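Neltness Household Words

Version 2, released 9th May

A list of everyday English and Hungarian words for the surfaces of a home: walls, floors, table tops, cloths, and what ends up on them. It has 3000 entries, of which 2000 have a matched pair in both languages. The rest exist in one language only, either because we found no fair match or because the two of us could not agree on one.

The list grew out of the glossary at the back of the Szilágyi letters, which used a lot of domestic words that the standard dictionaries treat badly. The glossary has been removed from that repository. Please link to this one instead.

What is in the files

words.csv is the main table, one entry per row, in UTF-8 with commas as separators. Fields that contain a comma are quoted.

pairs.csv links an English entry to a Hungarian one by id. An entry can appear in more than one pair.

sources.csv gives the source code for each entry. V means the Volov interviews, S means the Szilágyi letters, W means the Wodamico catalogue drafts.

Columns in words.csv

There are eight columns, in this order.

id — a number, never reused
word — the headword, lower case unless it is a name
lang — en or hu
part — noun, adjective or verb
group — wall, floor, table, cloth or mess
note — free text, often empty
source — V, S or W
checked — y or n

The wall group

This is the largest group and the least tidy. Speakers tend to name a wall pattern by what is drawn (lily, leaf, stem), by how it is laid out (mirrored, scattered, striped) or by the background colour, and they mix all of these in a single phrase. We split such phrases into their parts and kept the full phrase in the note column. "Big pale flowers on orange-red" therefore gives entries for the flowers and the colour, and the phrase itself can still be found with a text search. 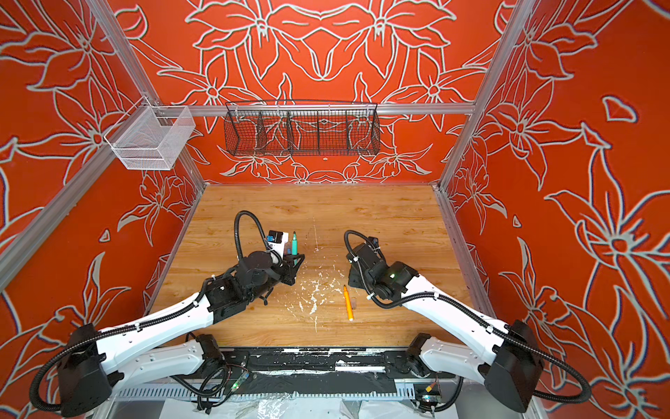
Colour words are entered only where someone used them of a household surface. Plain colour names with no such use were dropped in version 2. If you need a full set of colour terms, this is the wrong list for it.

Hungarian compounds are kept whole. Version 1 split them at the join, which made a mess of the pairs and is the main reason the two versions cannot be merged by id. There is no conversion script.

The table and mess groups

The table group covers the top itself, its grain and finish, and marks that are part of it, such as scratches and rings. The mess group covers anything that could be wiped or swept off: crumbs, dust, flecks, spills. The line between them gave us more trouble than anything else in the project. A faint line on a board may be a scratch or a streak of powder, and the interviews often leave it open. Words like that are entered under both groups, with separate ids.

English is rich in words for small dry bits. Crumb, fleck, speck, grain and scrap all have their own rows, and the notes say which ones speakers treated as the same. Pairing here is weak. Morzsa is paired with crumb and with nothing else, although two speakers used it more widely.
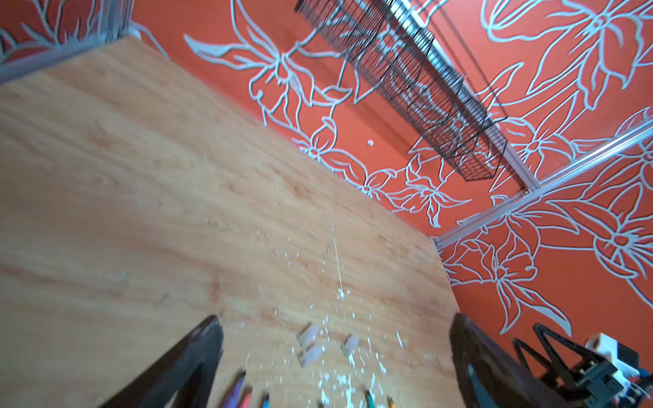

Gizella Kovács wrote on the tracker that she would not have limited morzsa in this way. In her view the word stretches to any small bit that has come off something larger, and a reader who trusts pairs.csv will come away thinking it only belongs to bread. She asked for a second pair with scrap.

The point is fair. It has been left open, as scrap already carries törmelék and hulladék and a third link would need the whole cluster checked again. The wider sense is now in the note for morzsa.

How entries were made

Every entry in sources V and S was typed by hand. Source W was exported from the drafts and then cleaned, which took most of April. Gizella Szabó checked the Hungarian side. A row with n in the checked column has been read once only, and you may want to filter these out.

Known problems

30 rows have an empty group. They are mostly verbs.

The note column mixes English and Hungarian with no marker.

Regional forms from the Volov interviews are entered as heard, and the spelling is not consistent between tapes.

The W rows lean heavily towards shop language. Nobody in the interviews said "tonal", for instance, but it has a row.

Suitable uses

Looking words up, checking a translation, making exercises for learners. Word counts from this list say nothing about how common a word is in speech, as each word was entered once however often it was used.

Licence and corrections

Free to use and change with credit to Neltness Household Words. Send corrections through the tracker with the id of the row. Suggestions for new words need a source, even if it is only the name of the village where you heard it.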